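Ticket 514 – Gripper lets go early on bottle task
Project: Mukthorpe student robotics, tabletop tidy-up
Status: Open

Hi all, and thank you for being so patient with us on this one! We've been at it since Monday and I'd like to write everything down while it's still fresh.

When we record a pick with the hand tool, the logged finger width jumps for a moment, and the Gethin playback script reads that jump as "open". So the arm drops whatever it has. It happened on 6 of our takes, all with the milk bottle, never with the cups.

What we tried:
– Recalibrated the fingers, open and closed. No change.
– Swapped the USB cable (the short one was a bit tired anyway). No change.
– Raised the smoothing window to 200 ms. Better, but the release now feels sluggish, and the kids noticed right away.
– Went back over take 341 slowly. The jump comes just after the fingers close.

The grip itself looks fine to me, one finger on each side of the bottle and the cap well clear above them:

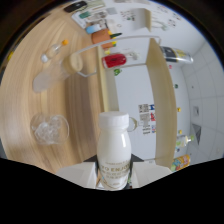

Guilan Kong: I'd leave the smoothing where it was and make the script wait for several open readings in a row before it lets go. We did that on Cimotska last spring and it cured the drops without slowing the release.

Oh, that's a lovely idea, thank you! I'll put it in tonight and we'll rerun the bottle takes first. Leaving the ticket open until then.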